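Kadri Kütt
Thread on matching gray paint, because I have now answered the same question in three different comment sections and would like to have one place to point people.

The usual complaint: "I bought the same gray, from the same line, and the patch shows." In most cases the can is fine. The cause is sheen, film thickness, or light, and it pays to check them in the opposite order, as light costs nothing to check.

Start with light. Two grays can match at noon near a window and part ways under a lamp in the evening. The word for it is metamerism. It happens when two paints reach the same color with different pigments. Gray is bad for this. There is very little color in it, so any small lean toward blue, green or brown is easy to see.

A gray made from white and black alone tends to look blue next to a warm white. Most store grays have a little yellow oxide or red oxide in them to pull that back. If your old wall was tinted at Usholm and your new can was tinted at Jevbridge, the two shops may well have used different tint sets to get to the same chip.

So test under the bulb you live with. I keep two lamps on the bench, one warm and one cool, and look at every sample card under both. If a pair holds up under both and in daylight, I stop worrying about pigment.
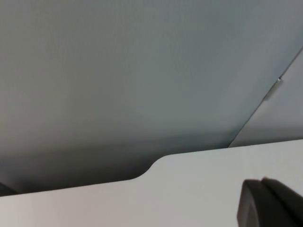
Next is shading, which people mistake for a bad match more often than anything else. A flat surface painted from one can will not read as one value. Brightness falls off with distance from the source and with the angle the light arrives at. Look at the gray above the white surface: mid-gray through the middle and top, then a darker band low down, deepest toward the lower left. If you cut a sample from that band by eye, you would order a paint that is too dark for everything above it. Take the reading from the evenly lit part, or better, move the lamp and look again.

Same warning for phone apps. The app reads whatever light comes back, shadow included. It has no idea the corner is dark. Take several readings, throw out the ones near edges, and treat the result as a starting point for a sample card.

Sheen. Matte scatters light in all directions, so it looks much the same from anywhere in the room. Eggshell sends part of it back at an angle. Same tint, two sheens, and the glossier one will look darker from one side and lighter from the other. No amount of retinting will fix this.

Old matte also picks up sheen from being rubbed. The strip beside a light switch is usually shinier than the wall around it. A fresh matte patch there will show even when the color is perfect.

Film thickness. A thin coat lets the old color through. I put two coats on every sample card and let the second one dry overnight before I judge it. Latex generally dries darker than it looks in the can. Judging it wet is how people end up with a shelf of half-used quarts.

Roller nap matters too. A long nap leaves more texture, and texture throws tiny shadows, so a rolled wall reads slightly darker than a brushed patch of the same paint. Patch with the tool the wall was done with. If you don't know which one that was, look at it with a flashlight held nearly flat to the surface.

Sanding: I go to 200 grit on filler before priming. Going finer leaves the patch too smooth and you are back to the sheen problem.

Someone asked about Vokine primer under gray. It works. Any decent primer tinted partway toward the finish color works. White primer under mid-gray usually costs you an extra coat.

If you have done all this and the patch still shows, paint the whole wall, corner to corner. A change of plane hides a small mismatch, because the eye expects the value to jump there anyway. Stopping in the middle of a wall gives you no such help.

Uibo's old gray is discontinued, before anyone asks. Bring them a chip the size of a coin, cut from behind a switch plate, and they will scan it.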